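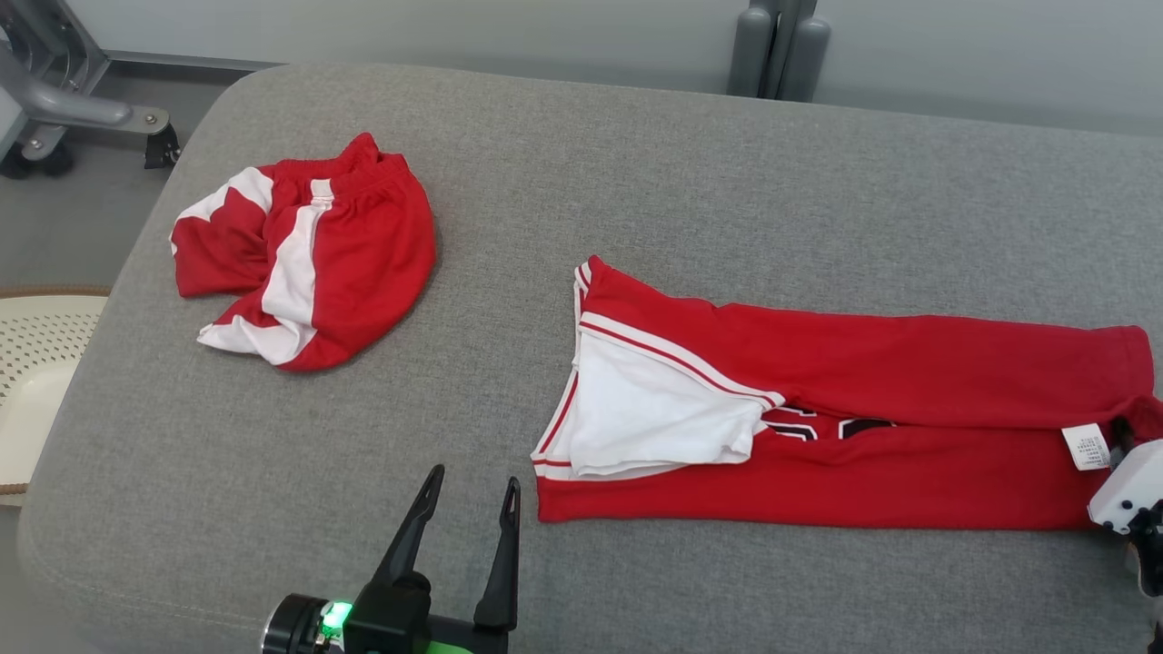 17/08/2020
Wash lab, bench 2. Dye bleed, red polyester next to white.

Continuing with lot 3306 from Urken. Swatches are the red knit with a strip of white stitched along one edge, cut from the roll and not from finished goods. The white strip is what gets graded. The red only gets a look for fading.

Liquor is 400 ml per pot, tap water from the lab sink, left to stand overnight. Detergent is the plain Druno powder from the open tub. Tub was caked on top again. Scraped off the crust and weighed from underneath. Somebody please press the lid down at all four corners.

Warm cycle first. Pots in, drum up to temperature, left the steel balls in for all of them. The pot in position 3 leaked at the gasket, lost some liquor, swatch thrown out and not graded. Replaced the gasket from the drawer. The new one is stiffer and needs more turns on the clamp.

Results, warm:
White strips clean on the straight wash. Slight pink on the ones left sitting in the pot after the drum stopped. The pink is heaviest along the stitch line, where the two fabrics stay pressed together. Away from the seam I would pass it.

Results, hot:
Pink across the whole strip, straight wash included. Grade to be agreed with Dexter, I had it half a step lower than he did under the light box. We both looked again after lunch and stayed where we were. Wrote down both.

So sitting wet does more harm than I had expected at the lower temperature. It fits the complaint from Laltuvell, where the kit was washed warm per the label and still came back pink at the seams. They haven't said how long it stays in the machine afterward. Asked them by email, no answer yet.

Also tried a second rinse, cold. It takes out some of the loose color, and the rinse water was visibly tinted. It doesn't move the pink already in the white. Thinking the red was not cleared properly after dyeing. Would like an undyed control and a piece of red that we clear ourselves before washing.
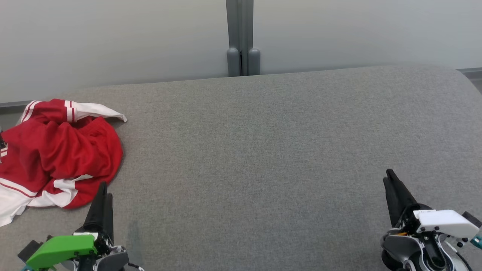 Nga Đồng wrote in the margin that the sewing thread should be tested separately before we blame the knit. The thread on these is red on both sides of the seam and comes from Ninh, different dye house. If the thread is bleeding we would see exactly this pattern, heaviest at the stitches.

Fair point. It doesn't explain the hot results, where the color is even across the strip, but it could account for the warm ones. Will wind thread onto a card with a piece of the white knit under it and run it warm, one straight and one left sitting. Same again with white thread in place of the red.

Dexter Ruiz-Ortega has the light box until Wednesday for the curtain job.

To do:
Thread cards, as above.
Rerun position 3 with the new gasket.
Label the dried swatches, run 17 is still only in pencil.
New tub of powder, same lot if they have it.
Light box lamp is due for a change in September.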